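Kassab, three weeks in: a planner that checks its own homework

I've been poking at Kassab since the middle of May, mostly in the evenings after my kid is asleep, and I finally have enough notes to write it up properly. Short version for people skimming: I like it, I'm keeping it installed, and I wouldn't hand it to a beginner yet.

Quick background. Kassab is a research release from Hadi Sabbagh and Salim Gachanja. You give it a sentence ("put the yellow cube on the pad"), it breaks that into short moves, and before each move it runs a little guess of what the world should look like afterward. Then it compares the guess with what it gets. If the two don't match, it stops and plans again from wherever things are now. Older planners I've used, Broltia for one, make the whole plan up front and march through it no matter what, and I've watched Broltia close its fingers on thin air and then very carefully set that air down on a target.

Setup took me most of an evening. The install itself is fine! The sample room loads, the arm loads, everything is where the readme says. What ate my time was the camera config, which wants angles in radians in one file and degrees in another (why??). I had my view pointing at the ceiling for a good half hour.

The task I kept coming back to is the boring one with small cubes and a flat tan pad. I did try fancier stuff, but the simple one shows you what the planner is thinking, and you can run a ton of them on a plain desktop. 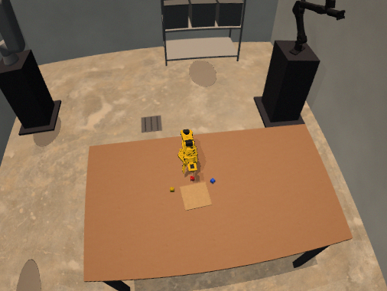
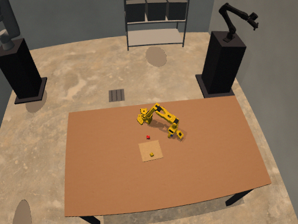
Sample room in the simulator: red, blue and yellow cubes out with the pad empty in the first, the yellow cube on the pad in the second.

So, numbers. I ran 100 tries with the default settings and 100 with the checking step turned off, same sentence, cubes starting in random spots. With checking off, 60 ended with the right cube on the pad. With it on, only 14 failed. That's a big jump for one checkbox, and it's in the same neighborhood as the chart in their write-up, which made me trust the rest of the chart more.

Of those 14 misses, 7 were the same thing: a cube starting so near another one that the fingers bumped the neighbor on the way down. Kassab notices the bump, replans, and then goes in from exactly the same direction. It'll do that until it hits the retry limit. I wrote to Salim Gachanja about it and got a friendly answer the next morning saying approach direction isn't part of what gets replanned, and that they're working on it. Fair enough, but it should be in the docs.

The other misses were a mixed bag. A few cubes got let go a bit high and landed half off the pad, and the success check is strict about that (I think too strict, but you can loosen it).

Speed is my real gripe. The guess before every move is slow on my machine, slow enough that I'd start a batch and go fold towels. If you have a decent graphics card you'll be happier than I was. There's a "fast guess" option in the menu and I'd skip it, it made the arm timid and it kept replanning over nothing.

I also wish the log was easier to read. Each replan gets a line with a score and no reason, so you end up scrubbing through the replay to see what it was upset about. Rarnia has a lovely log viewer and I kept missing it.

One more warning: everything I did was in simulation. Their write-up has a short section on a real arm and I can't tell you a thing about how that holds up, I don't own one. A reader asked me last time if this plugs into Prorkanar, and yes, there's an export button, and the files opened for me without any fuss.

Would I recommend it? If you already tinker with planners and you're tired of watching them plow ahead after a bad grab, yes, go get it. If this would be your first one, start with Rarnia, get comfortable, and come back when the radians thing is fixed. I'm going to rerun the whole batch when the next version is out, and I'll add the new numbers at the bottom of this page.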